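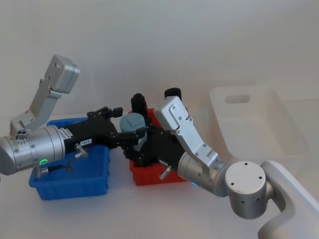

Sacs noirs ou bacs nus pour le local commun ?

perrine_d
Bonjour à tous. On refait le règlement du local poubelles de la résidence et on bloque sur un point : faut-il continuer à mettre les ordures ménagères en sac fermé, ou accepter le vrac ? Le syndic nous pousse vers le vrac pour acheter moins de sacs. Je suis plutôt contre, surtout en été. Vous faites comment chez vous ?

Mathurin44
Sac fermé, sans discussion, pour les ordures ménagères. Le vrac c'est pour les emballages. Si tu mélanges les deux consignes, les gens ne lisent plus rien et tu retrouves des épluchures au fond du bac jaune.

lolo-du-8
Pas d'accord. Chez nous le bac est lavé toutes les 2 semaines et il y a du vrac depuis octobre. Pas plus d'odeur qu'avant. Ce qui sent, c'est le compostable, et il devrait être collecté à part de toute façon.

Ce site utilise des cookies pour mesurer l'audience et mémoriser vos préférences. En poursuivant votre navigation, vous acceptez leur utilisation. Accepter – Refuser – En savoir plus

perrine_d
Lavé par qui ? Nous c'est un prestataire et chaque passage est facturé à part. L'économie sur les sacs part là-dedans.

lolo-du-8
Par nous, au jet. Il faut un point d'eau et une évacuation, je reconnais que ce n'est pas le cas partout.

Tibo_Lunitstead
Pour la réserve de fournitures, nous avons réglé la question par couleur. Avant, tout était dans un seul carton et on rachetait des rouleaux alors qu'il en restait au fond.
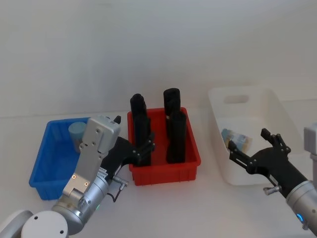

Bac bleu à gauche, bac rouge au centre

Mathurin44
La couleur ça marche tant que c'est la même personne qui range. Dans une copro, je mettrais une étiquette en plus. Mon voisin est daltonien et il se trompe une fois sur deux entre les bacs de tri.

Tibo_Lunitstead
Une étiquette se décolle avec l'humidité. Mais pour le daltonisme tu as raison, je n'y avais pas pensé. Un grand chiffre au feutre alors.

perrine_d
Question annexe : vous prenez quelle épaisseur ? Les derniers qu'on a reçus se déchirent au lien.

jo.hedura
L'épaisseur ne fait pas tout. Regarde la soudure du fond : en étoile, le sac se remplit mieux et coule moins qu'avec une soudure droite. Et évite les cartons de 1000 si tu n'as pas de place au sec, le plastique vieillit mal près d'une chaudière.
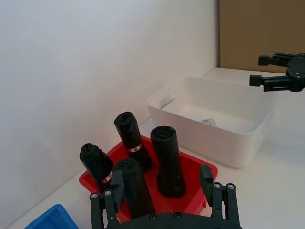
Résidence Skivside – Équipe Propreté et tri

Bonjour, je réponds pour l'équipe. Nous gardons le sac noir fermé pour les ordures ménagères et le vrac pour les emballages. Les rouleaux sont à retirer à la loge, un par foyer. Les cartons doivent être aplatis. Les encombrants ne vont pas dans le local, même pour une nuit – il faut prendre rendez-vous avec la collecte.
Xóchitl Nava

lolo-du-8
Un rouleau par foyer, c'est peu pour une famille avec un bébé.

Mathurin44
Avec des couches je comprends. Pour les autres, un rouleau de 10 suffit largement si le tri est fait.

perrine_d
Merci. Je vais proposer le sac fermé et demander un devis de lavage séparé pour comparer. Je reposterai le texte du règlement quand il sera voté.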